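Sandholm Unscented Hand & Body Wash

Sandholm Unscented Hand & Body Wash is a mild liquid cleanser for daily use on hands, arms and body. It contains no perfume, no essential oils and no added colour. The liquid is clear and fairly thin, and it makes a low lather that rinses off quickly in hard or soft water.

The base is a blend of coconut-derived cleansers with glycerine and oat extract. Glycerine helps the skin hold on to moisture after washing. The pH is set to 5.5, close to that of skin. Suitable for normal and dry skin. If you have a diagnosed skin condition, speak to your pharmacist first.

Sizes
100 ml travel bottle with flip cap
300 ml pump bottle
Refill pouch, fills the 300 ml bottle three times

The 300 ml bottle has a locking pump. Turn the collar to the left to open it and press a few times until the liquid comes through. The bottle can be used again with the refill pouch. Rinse the pump in warm water before refilling and let it drain. Pouches are sold singly or by the case under order code 796.

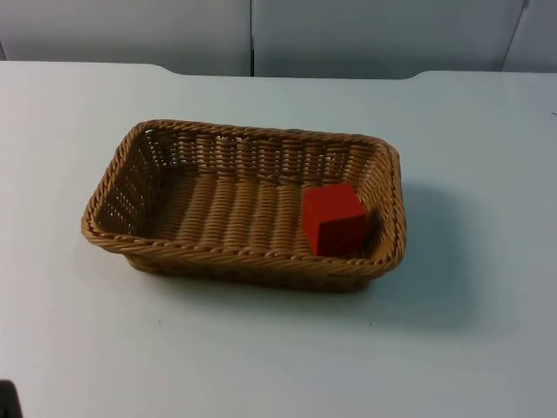
Brown wicker basket with braided rim.

How to use
Wet the skin, apply one or two pumps, work over the area and rinse well. Pat dry. For very dry hands, follow with Sandholm Hand Cream while the skin is still slightly damp. Avoid contact with the eyes. If the wash gets into the eyes, rinse with plenty of clean water. For external use only. Keep out of reach of children.

Ingredients
Aqua, Coco-Glucoside, Glycerin, Cocamidopropyl Betaine, Sodium Chloride, Avena Sativa Kernel Extract, Citric Acid, Sodium Benzoate, Potassium Sorbate.

Storage
Store upright at room temperature and away from direct sunlight. The liquid may turn cloudy in a cold room. It clears again once warmed and can be used as normal. Use within 12 months of opening.

Customer comments
"I wash my hands all day at work and this one doesn't sting. The pump is a bit stiff at first." Parveen Mohmand
"No smell at all, as described. I would like a bigger travel size." Wael Morsy

Delivery
Orders placed before noon are sent the same working day. Orders placed over the weekend go out on Monday. Unopened bottles and pouches can be returned within 30 days.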